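Quarterly Progress Report: Bench Automation, Equipment Planning
Prepared for the Jurketti program office
10th February

1. Status

The planning phase is on schedule. The purpose of this phase is to decide what to buy for the terminal handling line at the Valell site before any capital money is committed. No orders over the approval limit have been placed. Spending to date covers printed parts, servos, fasteners, and bench materials.

2. Work in the period

Trials of the low-cost arm continued on the bench. Part holders are being tried in different positions inside the arm's reach, and the results will set the reach and fixture requirements in the purchase specification.

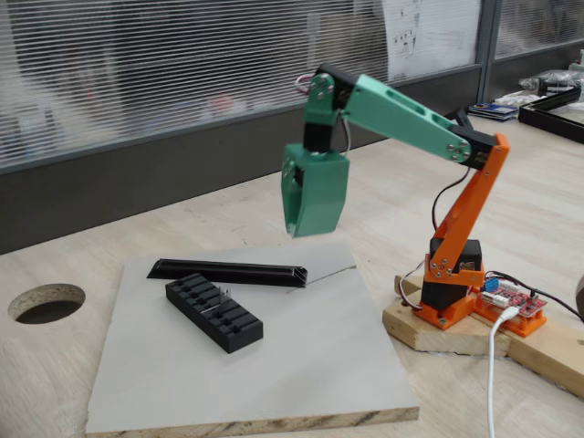
Mounting hardware has been left out of the equipment budget so far and should be added. The original estimate covered the arm and its controller only. On the bench, the base plate sits on a wooden block, with the controller board in a printed holder beside it and its USB cable running down the front of the block. The production version will need a metal base, a closed housing for the board, and strain relief on every cable. McPhee has been asked to quote for all three as a single item.

Fixtures are the second open cost. Each terminal type needs its own holder, and holders must be located on the table in a repeatable way. The present trials use a slotted black holder resting on a gray board. A small metal terminal with a round hole and a thin pin is the current test part, and the end-effector is brought down over the holder from above. We propose to budget for 3 fixture sets in the first year, with locating pins fitted to the table.

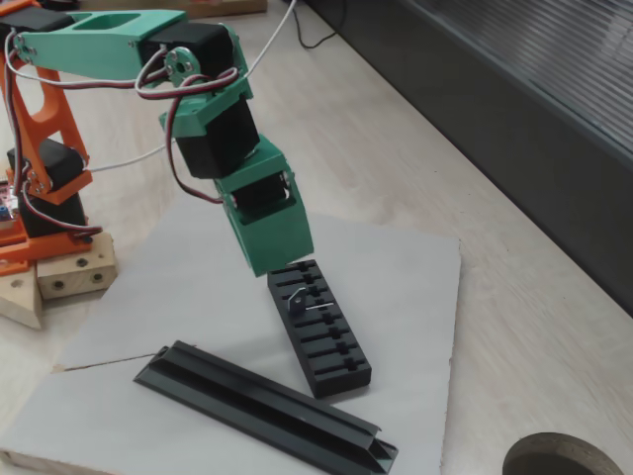 3. Purchase options

Option A: build further arms in house from printed parts. Lowest unit price. Spare parts can be printed on demand, but assembly time falls on our own staff.

Option B: purchase a finished arm through Havitz. Higher unit price, with service and calibration included. Delivery terms are still under discussion.

Option C: build one more arm in house for development and purchase one finished arm for the line. This is our preferred option at present.

4. Test plan before commitment

Each option will be judged on a run of 100 placements for setup, followed by 1000 placements without adjustment. Failed picks, stops, and servo replacements will be logged.

5. Decisions requested

Approval to add mounting hardware and fixtures to the equipment budget.
Approval to request a firm quotation from Havitz before the end of February.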